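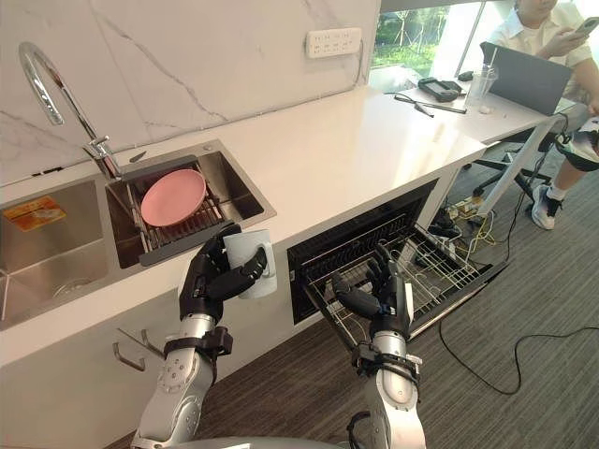

4.2 How households talk about washing up

We were lucky in the people who let us sit with them, and the 28 households in Mundden gave us far more stories than we had asked for. Most spoke first of their parents — who washed, who dried, who slipped away after supper — and only later of their own habits.

Figure 3. A double sink with a rack over the smaller basin.

Soltani and Acuña coded the interviews separately and compared notes each June, a slow but very pleasant job.
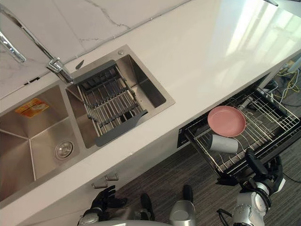 Where the two readings differed, it was nearly always over the word "help," which older speakers used for any chore done by a child and younger ones hardly used at all.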